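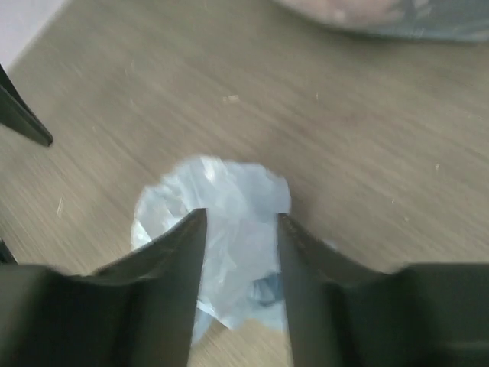 30 déc. 2018

Rangement de fin d'année. Au programme : les sacs en plastique. Ceux qu'on garde « au cas où » depuis que le cas où existe.

---

J'ai sorti le sac à sacs. Il contenait un deuxième sac à sacs. Je n'ai pas cherché plus loin avant le café.

---

Le plastique fin, une fois froissé, prend trois fois sa place. On appuie, ça regonfle. Sur la table en bois on dirait un petit nuage – un nuage qui fait du bruit.

---

Méthode Muron, lue en octobre : plier en triangle, 2 minutes par sac. J'en ai 39. J'ai fait le calcul, puis j'ai fait des boules.

---

Chez Haberkorn ils vendent une boîte distributrice pour sacs usagés. 450 g de métal pour ranger de l'air.

---

Bilan : un tiroir fermé – presque. Les Filtero de l'aspirateur ont déménagé sous l'évier, où ils n'ont rien demandé.

---

Je ressors acheter du pain. J'ai oublié de prendre un sac.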